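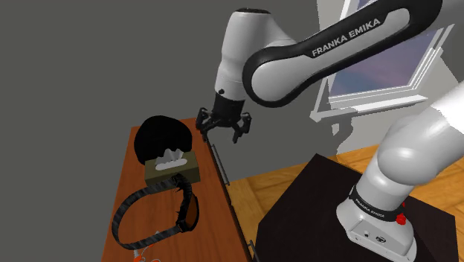

Print this page | E-mail this page

Sowa Nuisance Call and Text Reports

README for the public release

Sowa is a small collection of reports about unwanted phone calls and text messages. Each row is one report, typed into a web form by the person who received the call or message. The form was open to residents of Altamton and Pristidport. The release holds 908 reports, of which 257 concern text messages and the rest concern voice calls.

The collection is meant for people who build or test call-blocking lists, and for anyone who wants to see how ordinary phone users describe a scam in their own words.

Files

reports.csv holds the reports, one per row.
categories.csv holds the category codes and their plain names.
CHANGES.txt lists corrections made after the first release.

Both CSV files are UTF-8, comma separated, with a header row. Text fields are in double quotes. Some free-text answers contain line breaks, so please use a proper CSV reader and don't split on new lines.

Columns in reports.csv

report_id: a number with no meaning outside this file.
channel: "call" or "text".
month: the month the call or message arrived, as given by the person reporting. Blank if they couldn't remember.
hour: hour of the day, 0 to 23. Blank for most text messages.
prefix: the dialling code shown on the recipient's phone. The rest of the number has been removed.
withheld: 1 if no number was shown, otherwise 0.
category: a code from categories.csv.
asked_for: what the caller wanted, such as card details, a call back, remote access to a computer, or nothing at all.
lost_money: "yes", "no" or "prefer not to say".
notes: free text, edited as described in the next section.

Names and numbers

Names, street addresses, account numbers and full phone numbers were taken out of the notes by hand and replaced with a word in square brackets, for example [name] or [bank]. Where a caller gave a false name, that was removed too, as some of them belong to real people. Notes were cut to 30 words after editing. Spelling has been left as it was typed.

Categories

Tarcísio Lins and Ismail Belhaj each assigned a category to every report without seeing the other's choice. Where they differed they talked it over and recorded the agreed code. The original pairs of codes aren't included. "Silent call" and "dropped call" started out as separate categories and were merged, as most people reporting didn't make the distinction.

The code "personal" covers repeated contact from someone the recipient knows. Notes for these reports are always blank in the public file.

Known problems

The prefix tells you what the phone displayed. Callers can fake this, so a local prefix doesn't mean a local caller, and a prefix shouldn't be added to a block list on the strength of this file alone.

People who fill in a form about nuisance calls tend to be people who are fed up with them. The counts can't be used to work out how common such calls are in either town.

February is overrepresented. The form was mentioned in the Pristidport library newsletter that month and many reports came in together.

There are 2 pairs of reports that look like the same call described twice. We have left them in, and CHANGES.txt gives their ids.

Reading the file with Wotby

The hour column will load as a decimal in Wotby if any cell is blank. Set it to text on import and convert it afterwards.

Removal and corrections

If you sent in a report and would like it taken out, write to the address on the project contact page and tell us the month and what the call was about. We don't hold the names of people who reported, so we need enough detail to find the row. Corrections to category codes are welcome at the same address.

Terms

You may copy, change and share the files for any purpose as long as you credit Sowa. Please don't try to identify callers or recipients.

Print this page | E-mail this page

Related items

Sowa report form: questions as asked
Notes on merging silent and dropped calls
Importing CSV files into Wotby
How to report a scam text
Blocking withheld numbers on a landline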